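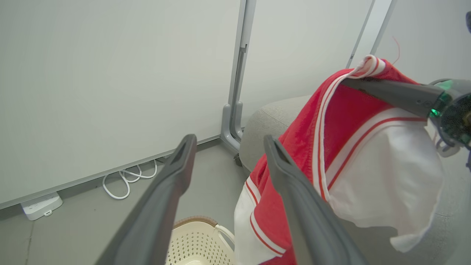
Call for participants: does a sleep diary do anything?

Plenty of people will tell you that writing down your bedtime makes you sleep better. Most of them sell diaries. We've read the studies we could get hold of and we aren't convinced, so we're running our own and we need adults who sleep badly.

We have 517 people signed up so far. We want 1,514. Half will fill in a short paper diary each morning, and half will fill in nothing and get on with their lives. Both groups answer the same questions at the start and at the end.

You can join if you are 18 or over, have had trouble sleeping on most nights for the past 2 months, and don't work night shifts. Please don't join if you're hoping for a cure. We don't have one, and we'd be suspicious of anyone who said they did.

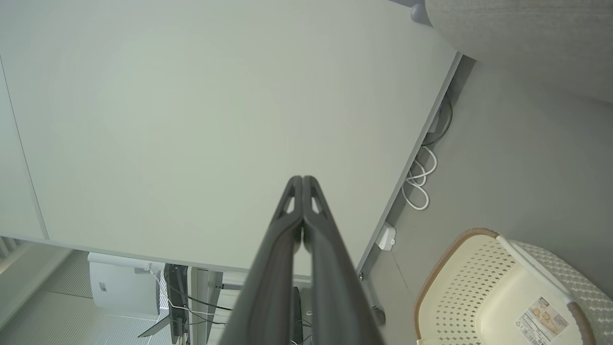 Mercado Sleep and Habits Group

What it takes: 5 weeks, a few minutes each morning if you land in the diary group, and two phone calls. You don't get to pick your group. Asking nicely won't change that, and people do ask.

What you get: a gift card at the end, plus a copy of the results whichever way they come out. If the diaries turn out to be useless, we'll print that too.

The Kikov sleep app and anything like it should be switched off while you take part. If you'd rather keep it, this study isn't for you.

Sign-up closes at the end of February. To join, or to argue with us about the method, call the group office after 10 a.m. and ask for Denise Rudd.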